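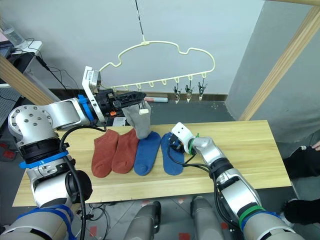 Speaker notes, Stanisława Górecki, Gevano
October 2019

Good morning, and thank you to Bevton for the invitation. My subject is teaching by remote control. An operator moves both arms through a household task, and the movements are recorded as a lesson for the robot. Our task is hanging socks on a clip hanger.

(Pause. Next slide.)

Socks are soft and change shape whenever they are lifted. The hanger hangs freely, so it may swing when touched. Both arms must work together. 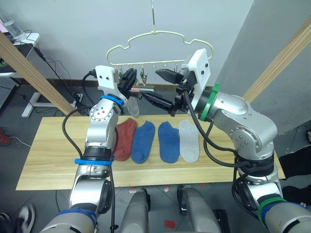
Our set holds 259 recorded lessons, collected by 4 operators. A new operator practices for almost two weeks before any recording is kept. Ravinder McIntyre wrote the practice plan, and copies are available at the desk.

(Mention the Jikwood report only if asked.)
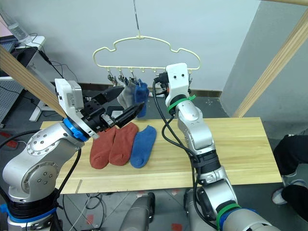 We keep lessons in which a sock is dropped and picked up again. The robot must learn to recover as well. Lessons with long idle periods are removed.

Questions on operator training go to Mr. McIntyre. Please hold other questions for the panel.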